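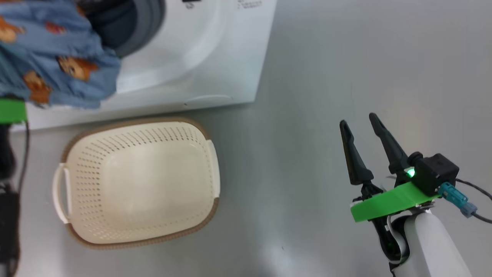
Home News Projects People Contact

Laundry unloading study reports first results

The Brekholm manipulation group has completed the first stage of its study of household laundry handling, carried out jointly with Symonenko. The work considers how a two-armed robot may learn to transfer garments between a front-loading washing machine and a basket on the floor, a task in which the cloth changes shape each time it is grasped.

The group recorded 200 demonstrations guided by human operators, of which 188 were retained for training after review. Two policies were then compared. The first predicted the motion of both arms together. The second, developed under the direction of Lesia Hnatiuk, allowed one arm to hold a garment at the door opening while the other sought a new grasp lower on the fabric.

The second policy dropped fewer items and recovered more often when a garment caught on the door gasket. Performance remained weakest with small articles lying at the back of the drum, where the wrist camera has little light to work with. The group also notes that all trials used a single machine, and that no conclusion should yet be drawn about other models.

A further stage will begin in January at the Drotby laboratory, with four additional basket positions. Members wishing to consult the trial protocol may apply to the program office.

Recent items
Clukport workshop: call for abstracts
Revised safety procedures for shared laboratories
Graduate placements at Drotby

Last updated: Friday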